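カテゴリ:くらし・地域 > 住まい

布張りの椅子とクッション、修理の受け付けを開始 家具店タルベリの旧店舗で

2018年1月13日

家具の販売と修理を手がけるタルベリ(Tarberg)は、布張りの椅子やソファ、クッションのクリーニングと修理を受け付ける窓口を旧店舗の1階に開いた。これまで修理は自社で販売した家具に限っていたが、今後は他店で購入したものや、譲り受けて購入先の分からないものも引き受ける。

旧店舗は1978年に建てられた。売り場が隣の建物に移ってからは倉庫として使われ、昨年の秋から片付けを進めていた。窓口のほか、張り替え用の生地見本を置いた相談コーナーと、修理を終えた椅子に座って確かめられる一角がある。壁は塗り直したが、タイルの床は張り替えずに残した。

店主のキルステン・ツァハリアスさんによると、昨年1年間に寄せられた修理の問い合わせは1306件で、半分以上が他店で購入した家具についてのものだった。内容は座面のへたり、生地の汚れ、縫い目のほつれの順に多い。「座面の中身を入れ替えれば使える椅子でも、頼む先が見つからずに処分したという話をよく聞いた。断るたびに気になっていた」と話す。

持ち込まれた家具は、まず職人の関口颯太さんが状態を見る。スエード調の起毛生地は、毛並みの向きによって色の濃さが変わって見えるため、汚れなのか毛の乱れなのかを手でなでて確かめる。毛の乱れだけであれば、その場で柔らかいブラシをかけて返し、料金は取らない。水ぶきで輪じみができてから持ち込まれる例も多く、自宅で水を使う前に一度見せてほしいという。

背もたれに縦のひだを入れた椅子は、ひだの谷にほこりがたまりやすい。掃除機の細いノズルを上から下へ動かし、強く押しつけないのがこつだと関口さんは説明する。張り替えの場合はひだを一本ずつ縫い直すことになり、平らな背もたれより日数がかかる。見積もりには、クリーニングで済ませた場合と張り替えた場合の金額を並べて記す。

クッションは椅子と一緒に預けることも、単品で預けることもできる。毛足のある生地のものは、縫い付けられたタグの表示を見て洗い方を決める。タグを切り取ってしまった場合は、裏側の目立たない部分で試してから作業に入る。中綿の足し入れにも応じるが、羽毛のものは扱わない。

相談に訪れたジネット・ホーソーンさんは、居間で使っている一人掛けの椅子を張り替えるか迷っているという。「色は気に入っているので、できれば生地はそのままにしたい。写真だけでは分からないと言われたので、次は椅子を持ってくる」と話した。

生地見本は100種類で、茶やグレーなど落ち着いた色が中心になっている。見本帳は持ち帰ることができ、自宅の床や壁の色と合わせてから選べる。貸し出しの期間は2週間。元の生地と同じものが手に入らない場合は、近い色を職人が選んで提案する。

タルベリは4月から、大きなソファの引き取りと配達も始める予定。それまでは窓口への持ち込みに限られる。搬入口は建物の裏手にあり、車を横付けできる。

背もたれに縦のひだがある茶色の一人掛けの椅子。座面は丸くふくらみ、前の床にはピンクのクッションとグレーの平たい敷物がある。
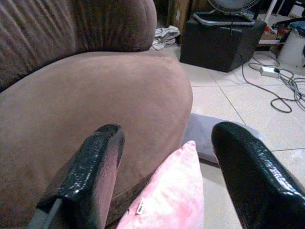
受け付けについて

受け付けは旧店舗1階の窓口で行う。見積もりは無料で、申し込みを決めるまで費用はかからない。木部だけの修理は従来どおり隣の店舗で受け付ける。皮革を張った椅子は対象外となる。クッションを預ける場合は、カバーを外さずにそのまま持参する。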